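FOR IMMEDIATE RELEASE
4/5/25

Bokel adds the Ravn harness and Plimard cuffs to its adult leather range

Bokel, a maker of leather goods for the adult market, has added two new lines to its catalog. The Ravn is an adjustable chest harness. The Plimard is a set of lined wrist and ankle cuffs made to match it. Both are cut and stitched in the company's own workshop and are open for orders now.

The Ravn comes in black, oxblood and dark brown. Its straps are vegetable-tanned cowhide with burnished edges, joined by stainless steel rings. Four buckles set the fit at the shoulders and sides.

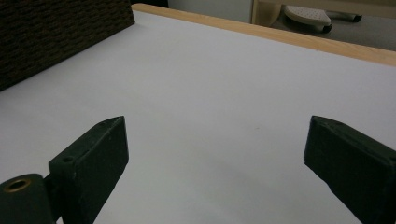 White tabletop with pale wood edging

Plimard cuffs are lined in soft sheepskin and close with a roller buckle. A small lock can be fitted through the buckle post, but none is supplied. The cuffs are sold in pairs or as a full set of four, and each cuff carries one welded D-ring.

The first run is 700 harnesses. Bokel took 3586 orders across all of its leather lines last year, and founder Leandro Echeverría said the harness was the item buyers asked for most often.

"People were buying our collars and then going somewhere else for the harness," Echeverría said. "The color never matched. We wanted to cut both from the same hides." 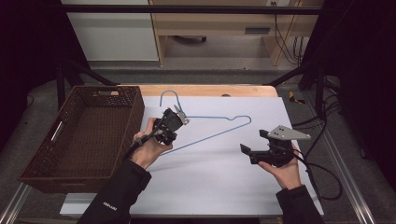
Light blue wire hanger on a white board

Work on the pattern took 17 months. An early version used riveted straps, which pinched at the shoulder seam, and those were dropped in November for stitched ones. Custom sizes are made to order and ship in 24 days.

Skoston will carry both lines in its stores. Bokel will also sell them direct, in plain packaging, with a neutral company name on the card statement.
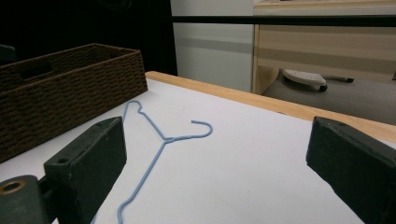
Declan Dunne, for Bokel

Buyers who already own a Bokel collar can send in a photo of it with their order, and the workshop will pick the closest hide. Natural leather varies, and small differences in shade and grain should be expected.
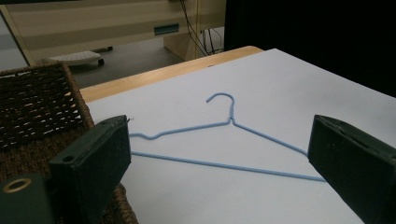 Leather harnesses need some care between uses. Wipe the Ravn down with a barely damp cloth, let it dry away from heat, and work in a little conditioner twice a year. A coated wire hanger like the light blue one pictured is thin for the weight of the straps and rings - a broad wooden hanger is the better choice. Cuffs can be stored flat with the buckles open.

Repairs to stitching and hardware are free for the first year. Replacement buckles can be ordered separately.

Press contact: Declan Dunne, Bokel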